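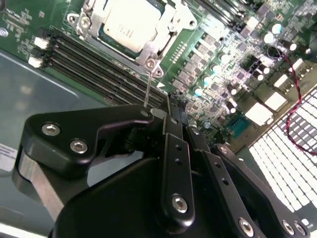 Replacing the CPU on a used server board

Server boards come up cheap when offices clear out their racks, and a lot of them arrive with the slowest processor the maker offered. Swapping it for a better one takes half an hour if you don't rush the socket. These steps are for boards with a lever-style socket, where a metal frame closes over the processor and a rod locks it down. Sockets held shut with several Torx screws in a numbered order are a different job, so follow the label on the frame for those.

What you need

A Phillips #2 screwdriver
Isopropyl alcohol, 90 per cent or better
Lint-free wipes or coffee filters
Thermal paste
An anti-static wrist strap
A small container for screws
The replacement processor, still in its tray

Check compatibility first

Look up the board's model number and find the maker's supported processor list. The socket name matching isn't enough. Boards often need a certain BIOS version before they will start with a later chip, and you have to do that update while the old processor is still in place. Write down the current BIOS version and compare it with the one on the list.

Check the heatsink rating as well. A passive heatsink from a low-power chip may not cope with a hotter one.

Getting to the socket

1. Shut the machine down, switch off the supply and pull the power cord. If there are two supplies, pull both cords. Hold the power button in for ten seconds.

2. If the board is coming out of the case, lay it on an anti-static mat or a piece of plain cardboard. Don't use the outside of an anti-static bag as a work surface.

3. Put on the wrist strap and clip it to bare metal on the chassis.

4. Loosen the heatsink screws a couple of turns each, working corner to corner. Once they are all free, twist the heatsink gently to break the grip of the old paste, then lift. If it won't budge, don't pry. Warm the area with a hair dryer on low for a minute and try the twist again.

5. Wipe the old paste off the top of the processor before you open the socket. It is much easier to clean while it is clamped down, and you won't get paste on the contacts. Use a little alcohol on the wipe and work from the edge toward the middle.

Taking the old processor out

6. Press the lever down and slightly out from its catch, then let it rise under control. It is under spring tension. Some server sockets have two levers, in which case the order is marked beside them.

7. Swing the frame open. The small screws at the corners of the frame hold the socket hardware to the board and stay where they are.

8. Note which corner has the gold triangle. Take the processor by its edges and lift it straight up. Set it in a tray or a clamshell, never bare on the bench.

9. If the contacts are in the socket, look across them with a torch from a low angle. They should form an even pattern. A spot that catches the light differently is probably a bent pin, and the new chip shouldn't go in until it has been dealt with. Keep fingers, wipes and paste well away.

Fitting the new one

10. Line up the triangle and the notches and lower the processor level. It should sit flat with no pressure at all. If it rocks, lift it out and check the orientation.

11. Close the frame and bring the lever down until it hooks under its catch. Firm resistance is normal on the last part.

12. Put a pea-sized dot of paste in the centre. Larger server chips need a bit more, and an X across the top works well. I use the Hokedon grey paste, but any non-conductive one will do.

13. Lower the heatsink straight down and tighten the screws corner to corner, a few turns at a time, until they stop. Plug the fan back in if there is one.

First start

Reseat any memory you removed, in the same slots. Connect power and wait. Server boards can take several minutes to train memory after a processor change, with a blank screen the whole time. Go into the BIOS, confirm the new model is listed and watch the temperature for ten minutes.

If there's no display after ten minutes, power off, clear the CMOS and try again with a single stick of memory in the slot the manual lists first.

Damilola Okonkwo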